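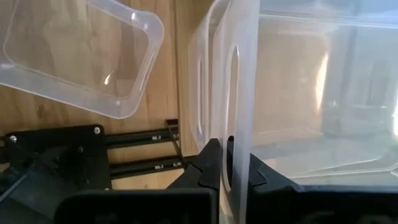

A Lovville talkback host will be off air until Friday after 87 listeners complained about his comments on migrant families in the Wutley public housing estate. Leclerc Radio confirmed the suspension this morning and said the breakfast program would be hosted by its newsroom staff in the meantime. Complaints came by phone and email, and the station is also taking written ones at the front counter.

The remarks were made in April during a segment on housing wait times. The host told listeners that families from overseas were "walking straight to the front of the line" and that anyone who questioned it was labelled a racist. He did not give a source for the claim. The segment ran for close to the full 2 hours of the show and took calls from both sides, although several callers who disagreed with him were cut short.

Endang Liew, who represents Wutley on Lovville council, said the claim was false and that applicants were ranked by need and time on the list.

"People in my ward have waited years, and plenty of them were born overseas," Liew said. "He could have rung the housing office before he went on air. It's a local call."

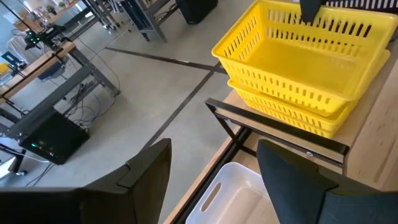
Liew has asked the station for an on-air correction at the same time of day as the original segment. A petition backing her request had 216 signatures by noon. A second petition, calling for the host to be reinstated immediately, is also being passed around and its organisers say they will hand it in next week.

Station manager Flendau Media, which holds the licence, said a correction was "under discussion" and that it supported robust debate. It would not say whether the suspension was with pay.

The host has defended himself online, saying he was repeating what up to 70 listeners had told him - and that he had nothing to apologise for. He has not responded to calls.

News > Lovville > Politics and Media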